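About Baninside

Teaching robots by hand, and by remote control, since our first arm went on the bench

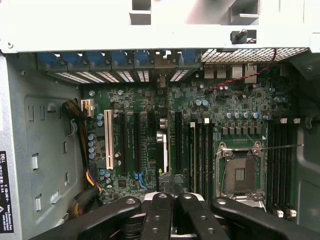
What does it mean to show a robot a task?
A person does the task through the robot, several times over, and the robot's movements and sensor readings are recorded. Those recordings are then used to train a program that lets the robot do the task without a person at the controls. We call each recording a demonstration.

Who we are

Baninside is a small company that records demonstrations for other companies and for university labs. Our customers have a robot and a job they want it to do. We supply the people, the work cells and the finished recordings. We do not build robots and we do not sell them.

The company was started by Hwa-young Shin, who had spent years programming arms the old way, one waypoint at a time. She still runs the floor and still takes a turn at the controls most weeks. New operators are trained by her.

What we do

Most of our work is taking electronics apart and putting them back together. Desktop computers are the largest share. Operators guide an arm to pull memory modules, release cables, lift out expansion cards and open processor sockets. We also record sorting, packing and simple kitting jobs, but the computer work is what people come to us for.

Old computers are hard for a robot in ways that are easy for a person. Cables hang where they like. Two cases from the same maker can have the same latch in different places. A lever may need to move sideways a little before it will lift. A program written for one model stops working on the next, which is why our customers want demonstrations from many different machines, in many different states of assembly.

How we record

There are two ways to show a robot a task here, and we use both.

Guiding by hand. The operator holds the arm and moves it through the task. The joints are set so that the arm carries its own weight and goes where it is pushed. It suits slow jobs with a lot of contact, such as working a card free of its slot. The drawback is that the operator's own hands can get in the way of the cameras, so we are careful about where people stand.

Remote control. The operator sits at a separate station and moves a smaller arm, called the leader. The robot copies it. The operator works mainly from the wrist camera view, with a second screen for the side view. Most people find this awkward on the first day and are comfortable by the end of the second week. It gives cleaner video, and it makes the operator work from what the robot sees. If a clip is hidden from the wrist camera, the operator has to move to look for it, and that looking goes into the recording too.

Our control stations run on Clusex, the software we wrote for ourselves and now license to two other shops. It records joint positions, gripper opening, camera video and the operator's inputs on one clock. Files are delivered in whatever format the customer's training code reads.

What counts as a good demonstration

Every recording is watched at full length by someone other than the person who made it. The reviewer marks where each step begins and ends and notes any slips. A slip that the operator corrects is kept and labeled, and most customers ask for these. A recording is thrown out if the clocks drift, if a camera drops out, or if anyone touches the work with a bare hand partway through.

We write a task sheet before any recording begins. It says what the starting state is, what the finished state is, and what the operator may do in between. Task sheets for computer work usually run to two pages. Customers sign them.

Some past work

For Shahbazi, a recycling firm, we recorded 3,298 demonstrations of memory removal. The contract asked for desktop towers only. The work took one team from March to the end of the summer, and the task sheet was rewritten twice along the way.

For Muvus we recorded 1,830 demonstrations of cable release and reconnection, all by remote control. Reconnection was the slow part. Our reviewers rejected 90 recordings in that set, mostly for camera dropouts, and we recorded those again at no charge.

Our people

Our operators come from repair counters, assembly lines, sewing shops and dental labs. We look for patience and steady hands. No programming is needed. Training is paid and starts with taking a computer apart by hand, with ordinary tools, until the order of the steps is familiar. After that come hand guiding and then the leader arm. Operators work at the controls for 50 minutes at a time and then do review or bench setup for the rest of the hour.

Visiting and contact

Customers are welcome to visit and try the controls. Please write to the office first so that a cell can be set up with parts like yours. If you can send sample machines ahead of the visit, do. The smallest job we take is 1,000 demonstrations. For shorter trials, ask about sharing a cell with another project.

Page last updated 01/10/2023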